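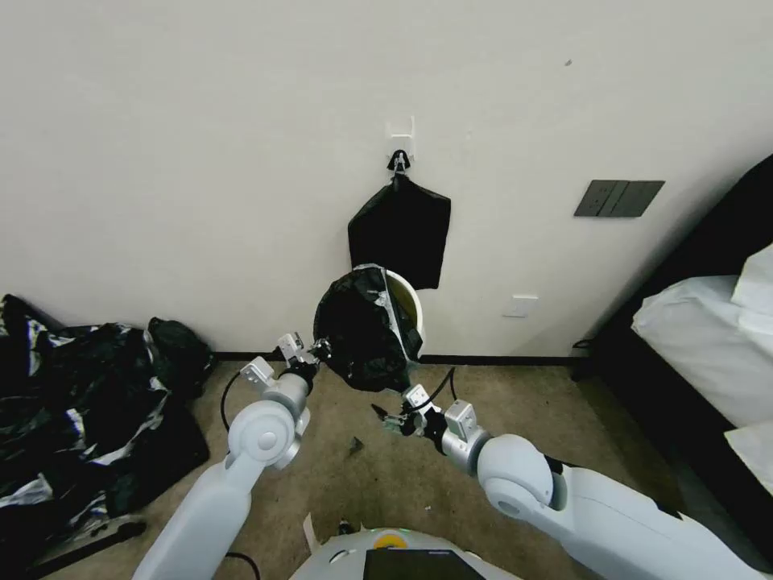 Bag liners for small wastebaskets: over the rim, or is there a better way?
Forum: Household > Trash, Recycling and Other Glamour

gravyboat_67
I have reached the age where I have opinions about wastebasket liners, and I would like to have better ones.

Small white plastic basket, home office, beige carpet. The only bags in the house are black and meant for a can about the size of a teenager. Every week I stretch one over the rim, get one side down, and the other side pops up and looks at me. By Thursday the whole thing has slid inside and there's a banana peel between the bag and the basket.

Do I buy small bags? Is there a trick? I am not willing to spend real money on this.

Reply from Mottled_Hen
Small bags. Next question.

Reply from plinth
Not so fast. Small bags are a racket. I bought a roll of 100 Grukolik "petite" liners in January and they fit a basket that I have never seen in any store. Too short to fold over, too wide to stay put. I use them for wet umbrellas now.

The trick with a big bag is the knot. Pull the bag down all the way around, gather the slack on one side below the rim, twist it, tie a small knot in it. It grips like a fitted sheet, except it works.

Reply from Mottled_Hen
So your solution to a 3 gallon basket is a bag you could move house in, with a knot in it.

Reply from plinth
Yes.

Reply from keisha.boateng
I clean offices for a living (Whitfield building, sixteen... no, let me type it properly, 16 baskets a floor), so I'll put in my two cents. The knot is fine but you have to undo it or rip it every time, and if the bag is thin it rips where you don't want it to.

What I do: open the bag all the way first, shake some air in, push the bottom down to the bottom of the basket with your fist, THEN go over the rim. People do the rim first and leave the air underneath. That's your pop-up. Then start with the side farthest from you and work toward yourself. Keep one hand on the part you've already done. If you let go to admire it, it's over.

Big bags in small baskets are OK. Just fold the top down on itself a couple of times before you start so you aren't wrestling a parachute.

Reply from gravyboat_67
I have been doing the rim first for my entire adult life.

Reply from oddsock_ranch
Rubber band around the outside, under the lip. Done. I can't believe this is a thread.

Reply from plinth
Rubber bands go brittle and then one morning it fires across the room at your dog.

Reply from oddsock_ranch
That has happened to you one time.

Reply from plinth
Ask the dog.

Reply from TwoCoatsOfEggshell
Different angle. Why line it at all? It's an office. What's in there, envelopes? Rinse it out in the tub when it gets sad. I went without liners for most of last year and saved a whole roll of Savus tall kitchens, which I then spent on raking leaves.

Reply from Mottled_Hen
OP mentioned a banana peel.

Reply from TwoCoatsOfEggshell
OP can walk to the kitchen with a banana peel.

Reply from gravyboat_67
OP cannot, as it happens. OP is on calls.

Reply from keisha.boateng
Line it. Pencil shavings and gum, that's all I'll say. And the inside of a white basket turns yellow and stays yellow.

One more thing, if the basket stands against a wall, pull it out before you change the bag. You can't get your fingers down the back otherwise, and you scuff the paint trying. Also don't hang anything you like right over it. I've fished out scarves, a lanyard, a very nice glove.

Reply from gravyboat_67
Is a tote on a hook okay?

Reply from keisha.boateng
How's the hook?

Reply from gravyboat_67
Stick-on.

Reply from keisha.boateng
Then I'd move the basket over a foot.

Reply from Prurncombe_Pete
Spare bags in the bottom of the basket, under the one you're using. Saves a trip.

Reply from Mottled_Hen
Until something leaks and you have a stack of spare soup.

Reply from gravyboat_67
Update, 28 February 2023. Did it Keisha's way: air in, fist down, far side first. Took me three tries because I did let go to admire it. It's still up after lunch. I also tied plinth's knot as insurance and I don't want to hear about it from anyone.

Reply from plinth
Good.

Reply from oddsock_ranch
Rubber band would have been quicker.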